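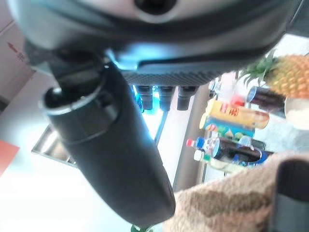

La gourde noire mate, vue depuis le poignet.

De : Orla Ó Séilleabháin
À : liste robots-maison
Objet : Re: Kit Wendano, quelqu'un l'a essayé ?

Bonsoir à tous,

Vidar Hedlund écrivait :
> Je lis la fiche du kit Wendano de chez Varow depuis une semaine et je n'arrive pas à me décider. 2 058 euros pour des caméras, des supports et un logiciel d'enregistrement, c'est une somme pour notre petit atelier.
> Trois choses m'inquiètent : le câblage, la vue du poignet quand la pince est pleine, et les surfaces transparentes. Notre ancien système perdait les pédales devant une simple carafe.
> Si quelqu'un l'a eu entre les mains plus d'un après-midi, je suis preneur. Et est-ce que ça se monte sans percer ?
> Vidar

Vidar, tu tombes bien, on l'a depuis décembre à Dornulden et je crois que je l'aime beaucoup ! On a pris le kit complet (tête et poignet), plus l'abonnement pour la synchronisation, que je laisserais tomber si c'était à refaire : l'export local suffit largement pour ce qu'on fait.

Le montage d'abord. 40 minutes la première fois, notice en anglais sur les genoux, et je ne suis pas spécialement adroite. Pas de perçage, tout se serre sur des colliers. Il y a 4 vis de rechange dans le sachet, garde-les, elles sont d'un pas bizarre que je n'ai trouvé nulle part ailleurs. Ensuite il faut passer par l'assistant d'étalonnage, qui est long mais très bien fait : il recommence de lui-même le point qui ne lui plaît pas, alors qu'avec le banc McGrath il fallait tout reprendre depuis le début.

Pour la vue du poignet, je te rassure à moitié. Le corps de la pince mange tout le haut de l'image, c'est comme ça. Mais ce que la pince tient reste au milieu, bien net, et on continue de voir le décor derrière — un ananas, des bouteilles couchées, une boîte à motifs de fruits, tout ça se reconnaît sans effort. Là où ça coince, c'est le contre-jour : le fond part dans le blanc du côté le plus éclairé. J'ai baissé l'exposition d'un cran dans les réglages avancés et je préfère nettement, même si les noirs se bouchent un peu.

Les surfaces transparentes, maintenant, parce que c'est là que j'attendais le kit au tournant. On a choisi exprès la table ronde en verre, la pire de la maison, avec son piètement noir qu'on voit à travers et la moquette grise dessous.

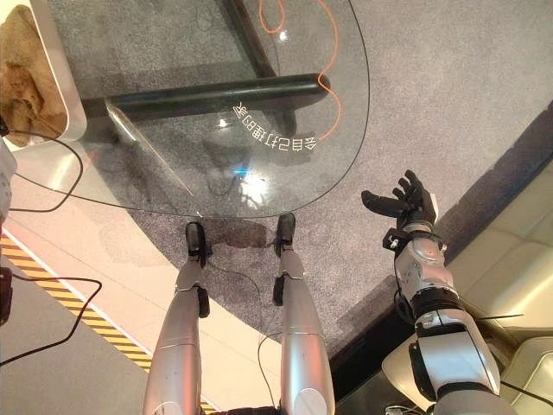
Ce que j'apprécie, c'est que la caméra de tête prend à la fois le bord du plateau, la main et les pieds. Quand on relit un enregistrement pour comprendre pourquoi le bras s'est approché trop bas, on a tout sous les yeux, sans jongler entre deux fenêtres. Les reflets, eux, restent des reflets. Le logiciel propose un masque à peindre à la souris sur les zones brillantes, et c'est rudimentaire, mais ça nous a permis de garder des séquences que j'aurais jetées l'an dernier. Pareil pour l'inscription blanche sur le verre, 会自己打理的家 (« une maison qui s'occupe d'elle-même », ça ne s'invente pas !) : selon le côté où l'on se met, elle est à l'envers ou en miroir, et je l'ai adoptée comme repère pour savoir d'un coup d'œil de quel côté de la table on était.

Quant aux câbles, tu as raison de te méfier. Il y en a qui pendent de l'avant-bras, il y en a par terre, et il faut les surveiller. Les attaches fournies sont trop larges. Je les ai remplacées par du velcro fin et je laisse une boucle généreuse au coude, sinon ça tire dès que le bras se déplie.

Nos réglages et remarques, en vrac, pour ceux qui voudraient comparer :

1. Caméra de tête : inclinée vers le bas, plus que ce que conseille la notice. On perd l'horizon, on gagne les pieds, et pour le travail près d'une table basse je ne reviendrais pas en arrière. La bande de sécurité au sol reste visible sur le côté, pratique pour se situer.

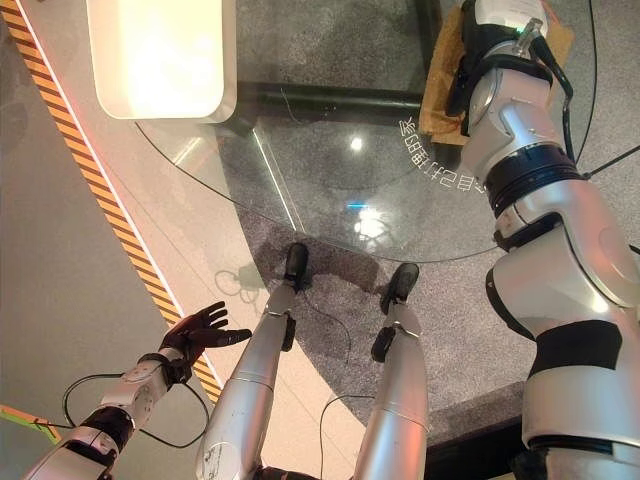
2. Caméra de poignet : exposition baissée d'un cran, balance des blancs fixe. En automatique les couleurs changent en cours de prise et c'est pénible au montage.

3. Enregistrement : on en a gardé 23 jusqu'ici. Pensez à nommer les fichiers tout de suite, le nom par défaut est illisible.

4. Support : j'ai écrit à Varow deux fois, réponse claire les deux fois, dont une avec un correctif en pièce jointe.

Si tu passes par Dornulden, Vidar, je te le prête volontiers un après-midi — apporte ta carafe, j'ai très envie de voir ce que ça donne !

Orla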